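### 4.2 The open day at Julldale

Lab success rates are measured by people who want the system to do well. To get a less friendly opinion we took the simulator to the Julldale open day, where visitors could pick a start state, press a key, and watch the policy try to clear the area in front of two boxes. The display ran on one desktop machine and one large monitor, both on loan from Kukodville. The learned policy (Gwynne) and the scripted baseline (Alta) took turns, and the screen did not say which was which.

Visitors were offered a pool of 200 start states, all generated before the event. We had planned to cover the pool evenly. The public had other plans - the younger part of it settled on the start states with the red block and would not be moved. By closing time we had logged 848 episodes, heavily tilted toward red. We report results per start state for this reason, and we have stopped describing the sample as random.

The rendered views seen on the monitor were the same ones given to the policy. Several visitors asked whether the parquet was real, and one wanted to know what it cost per square foot. We took this as a compliment to the textures and went back to explaining contact forces, at which point the crowd thinned.

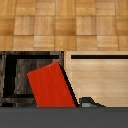 **Figure 3.** Simulated view with the red block tilted in front of the dark wooden box, beside the light box and a small dark gray object.

Leaning blocks deserve a comment. In the lab we had treated them as a minor case and gave them little space in the training set, which holds 3096 episodes. At Julldale they were the main attraction. Alta approaches every block as if it stood upright, and its failures were easy to spot from the back of the room. Gwynne did better on these states but was slow, and visitors read slowness as a crash. Two episodes were ended early by a helpful hand on the reset key - we count both as failures.

Each episode was capped at 3000 simulation steps. The cap was never an issue in our own tests, where the audience is paid to wait. For the next event we intend to lower it and to put the reset key somewhere harder to reach.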